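Student Projects > Clubs > Plosuvitz Technical College > Interviews

Folding clothes by hand so a robot arm can learn to do it

2024-03-11

The Nukix group at Plosuvitz Technical College is a second-year project team working on garment folding. It meets in the Gunnlaugsson Building, in a room that used to be a drafting lab and still has the tilting tables. The team lead spoke with us between classes, with a laptop open and a bag of children's clothing on the next chair. The bag, she explained, was the test set.

The project runs as a credit course for part of the group and as a club for the rest. The goal is narrow. A single arm with a parallel gripper should fold a garment that has been laid out flat, starting from any reasonable position on a soft surface. Picking clothes out of a heap is outside the project. So is sorting.

"Every year somebody proposes the heap," she said. "The heap is a thesis. We have two terms and one arm."

Training data comes from people folding clothes with a hand-held gripper. The tool has a pair of fingers on a linkage and a camera looking down over them. A student holds it, closes the fingers on the fabric, moves it and lets go. The recordings are then cut into episodes, one fold each, and used to train a policy that outputs finger position and opening.

"The main advantage is that you don't need the arm to collect," she said. "We have one arm and it is booked by the other section most afternoons. With hand-helds you can collect in a bedroom. The fabric behaves the way it does at home, the light changes, the bedding has a pattern on it. All of that was missing from our lab data and it showed."

The lab data was the first attempt. It was gathered on a drafting table covered with grey felt, and the group recorded 1,000 episodes there before anyone tested on anything else. The policy folded T-shirts on grey felt to a standard the team lead called "acceptable, if slow". On a made bed it reached for the wrong edge. On a striped blanket it tried to grasp a stripe.

"It had learned the felt," she said. "The garment was whatever was not felt. Once the background had edges of its own, the policy had too many edges to choose from. We should have caught that in the design review. There is a line in our notes from June that says 'try other backgrounds' and nobody assigned it."

The second round was collected mostly at students' homes. The protocol is a single printed sheet. Smooth the surface by hand, but leave small wrinkles. Lay the garment flat, sleeves out. Start recording with the fingers open. Make the fold with no more than two regrasps. Stop recording with the fingers open and clear of the cloth. If the garment slides off the surface, keep the episode and tag it.

Tagging takes longer than recording. Each episode gets a garment type, a fabric class, a surface class and a result. Fabric class was added late and had to be filled in for everything already on disk, a job that went to whoever missed the meeting. The classes are woven, jersey, knit and "other", and the last one currently holds a rain jacket and a velvet skirt.

Knits are the hard case. A woven shirt holds a crease when it is folded over, and the sleeve lies where it was put. A sweater stretches under the grasp, relaxes when released and ends up somewhere else. Thickness is also a problem. When the fingers close on two layers of jersey, the gap at contact is nearly the same each time. On a knit it depends on how hard the person squeezes.

"We log finger opening," she said. "We don't log force, because there is no sensor for it. So for knits the opening is a mix of how thick the fabric is and how strong the operator is. One of our people has a very firm grip and you can pick out his episodes from the plot alone."

The group considered dropping his recordings and decided against it. They now show each new operator the plot of their own grasps after a short practice set, and most people settle into a similar range without further instruction.

The finger pads have been through several versions. Bare printed plastic slid on everything. Foam worked until it tore. The present pads came out of a parts order from Drisix, a local supplier that gives the college a student rate on fasteners, bearings and sheet rubber. The team lead described the rubber as adequate. It picks up lint, and a pad covered in lint behaves like the bare plastic, so wiping the pads is on the printed sheet as well, in bold.

On sleeves, the team made a choice that she expects to be argued with at the final presentation. The sleeve is folded across the body first, before any fold of the body itself, and it is treated as its own episode. Other groups she has talked to record the full fold as one long sequence. Splitting it up means the arm needs some way of deciding which step comes next, and the team handles this with a small classifier that looks at the garment from above and names the stage. It has three stages to choose from.

"Long episodes drift," she said. "You're a bit off at the sleeve, so you're further off at the side, and by the end the thing is a parcel. With short ones you get to look again. The cost is the classifier. When it's wrong, it's completely wrong. It will call a folded sweater unfolded and the arm will go looking for a sleeve."

She was asked how often that happens. The answer was that it depends on the fabric, and that the numbers for jersey will be in the report and the numbers for knits may be in an appendix.

Raglan sleeves gave extra trouble in labelling. The sheet originally told operators to fold the sleeve "at the shoulder seam", and on a raglan garment the seam runs diagonally from the underarm to the neckline. Two people read the instruction two different ways. The sheet now says to grasp near the underarm and carry the sleeve over the body, with no mention of a seam.

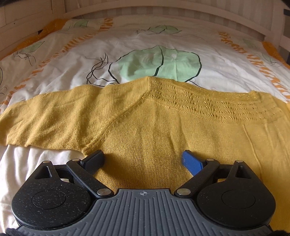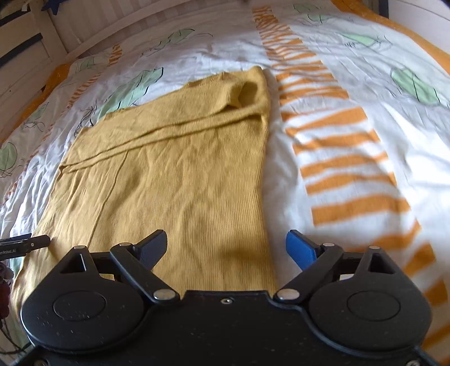
Knit sweater on a bed, hand-held gripper.

The home recordings now stand at 1,604 episodes after clean-up. The target for the end of the course is 3,000, and she does not think they will reach it. Exams take out most of the last month, and the supply of different garments is running low. Repeating the same sweater has limited value past a certain point, so the group has started borrowing from relatives. Everything gets a paper label with a number, pinned inside, and the label comes out before the garment goes back. One cardigan was returned with its label still in, and the owner asked what she had been ranked.

Compute has been less of an issue than expected. Training runs overnight on a shared machine in the Gunnlaugsson basement. The images are scaled down before training, and the team found little difference in results when they halved the size again, except on dark garments, where the hem became hard to locate. They kept the larger size for that reason and accepted the longer runs.

Transfer to the arm is where most of the current work sits. The fingers on the arm match the fingers on the hand-held tool, and the camera is mounted at the same height and angle, so in principle the view is the same. In practice the arm is slower than a person and stops between moves. A human operator drags the cloth slightly as the fingers close, and the policy has learned to expect the drag. When the arm closes from a full stop, the cloth stays put and the grasp lands short of the edge.

"We tried slowing down the people," she said. "They hated it and the data was worse. Now we resample the recordings so the timing is closer to what the arm can do. It helped with the grasp. It did nothing for the release, so we still get a sleeve that comes up with the fingers after they open. Knits again. The fibres hang on to the rubber."

The fix under test is a small sideways motion on release, copied from one operator who did it out of habit. It was in the recordings all along, in one person's episodes only, and the policy had averaged it away. The group has asked everyone to do it from now on. Whether the older episodes should be thrown out is undecided. She would keep them. The student who handles training would not.

For groups starting on something similar, her advice was mostly about order of work. Decide on the tags before recording. Collect on several surfaces in the first week, even badly. Put something through the arm early, because problems with timing cannot be seen in the recordings. She would also buy spare pivot pins, having lost a full evening to one that rolled under a radiator.

The final presentation is in June, in the main hall. The arm will fold a T-shirt and a pair of pyjama pants live. A sweater is listed on the program as "if time permits".

Filed under: Student Robotics, Manipulation, Interviews

Comments

foldline
We had the same background problem with towels. Random tablecloths from a thrift store fixed most of it. Cheaper than going to people's houses.

m_okanagan
Did you try logging motor current on the arm side as a stand-in for force? It won't help with the hand-held data but you could at least tell when a grasp is empty.

second year mech
To the comment above, I'm in the section that shares the arm. Current is logged but it's noisy at low speed. Empty grasps on jersey look the same as full ones.

tinsnips
Agree with the student who wants to drop the old episodes. Mixed release styles will cost you more than the lost data. Would like to see both runs in the report.

grandmother of a contributor
I would like the green cardigan back before June please.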